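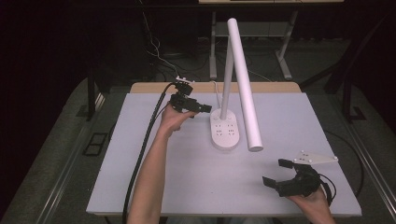
Figure 3. White desk lamp on a light tabletop.

17 July 2022
By Nolte Technical Documentation

3. Setting up the Usel film scanner

Read this section before connecting the scanner for the first time. The steps apply to the standard model and to the model with the Zolent slide feeder.

3.1 Positioning

1. Choose a level surface that does not shake when a drawer or door is closed nearby.
2. Leave a clear space behind the scanner at least as deep as the film tray. The tray moves backward during calibration.
3. Remove the two orange transport screws from the underside. Keep them in the accessory bag. They must be refitted before the scanner is moved to another building.
4. Turn off or redirect any lamp that shines into the film slot. Stray light shows up as a pale band along one edge of the scan.

CAUTION: Do not switch on the scanner with the transport screws in place. The carriage motor may be damaged.

3.2 Connecting power

1. Check that the power switch on the rear panel is set to 0.
2. Push the power cord into the scanner until it stops, then plug the adapter into the outlet.
3. Connect the USB cable to the computer. Do not use a hub for this connection.
4. Set the power switch to 1. The status light blinks amber for 60 seconds and then turns solid green.

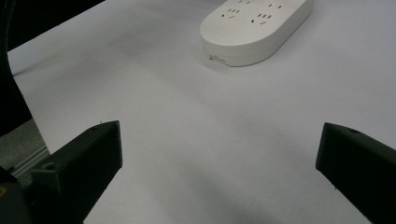

The scanner adapter is wider than an ordinary plug and can cover the opening next to it. Test the fit before routing any cables. On outlets set into the top of a white housing in small groups, as shown, the slots are partly slanted, and the direction in which the adapter body points depends on which socket is used. Turn the unit on the desk if the adapter would otherwise extend under the film tray.

NOTE: If the status light stays amber, set the switch to 0, unplug the adapter and repeat steps 2 to 4. If it blinks red, see Section 8.

3.3 First calibration

1. Install the Florkwood Scan software and restart the computer.
2. Close the film door with the tray empty.
3. In the software, select Tools, then Calibrate. The tray moves back and returns – keep hands clear until it stops.
4. When prompted, insert the gray reference strip with the notch to the left and select Continue.
5. Store the reference strip in its sleeve. Fingerprints on it will affect every later calibration.

Calibrate again after moving the scanner or changing the film holder. The feed rollers should be cleaned after almost 2,000 frames; the counter is under Tools, Service. Use the dry cloth supplied. Alcohol hardens the rubber and voids the roller warranty.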